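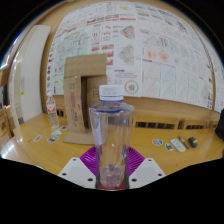 A clear plastic bottle with a white screw cap.

How to Clean a Reusable Water Bottle

Last updated March 12, 2023

A bottle that gets refilled every day needs a proper wash more often than most people give it. Water alone leaves a film on the inside wall, and the threads under the cap hold on to whatever gets trapped there. The steps below work for plastic, steel and glass bottles with an opening too narrow for your hand.

What you need

Dish soap
Baking soda
White vinegar
A bottle brush with a long handle
A small brush or old toothbrush for the cap
A drying rack

Daily wash

1. Empty the bottle and take it apart. Remove the cap, straw and any rubber seal.
2. Add a drop of dish soap and fill the bottle halfway with warm water. Very hot water can warp thin plastic.
3. Scrub the inside with the bottle brush, going all the way to the bottom corners.
4. Scrub the cap threads and the neck with the small brush.
5. Rinse until no suds come out, then stand the bottle upside down on the rack with the cap off.

Weekly soak

Fill the bottle one-fifth full with vinegar and top it up with cool water. Leave it overnight, then rinse twice. If the bottle still smells in the morning, put in 3 teaspoons of baking soda, fill with warm water, and let it sit for a few hours more. Don't cap the bottle while baking soda and vinegar are both in it — the gas builds pressure.

Narrow necks

Some bottles won't take a standard brush. My old Clurkar is one of them. Put in a spoonful of uncooked rice, a little soap and a cup of water, close the cap and shake hard for a minute. Pour everything out through a strainer so the rice doesn't go down the drain.

Seals and straws

Pry rubber seals out with the handle of a spoon, not a knife. Soak them in soapy water for ten minutes and dry them flat. Straws need a pipe cleaner or a straw brush. Replace a seal that stays sticky or has dark spots after washing.

Storing

Keep clean bottles open, with the caps beside them. I put mine away in December and take them out in spring, and a closed bottle always smells stale by then. Wash it again before the first use.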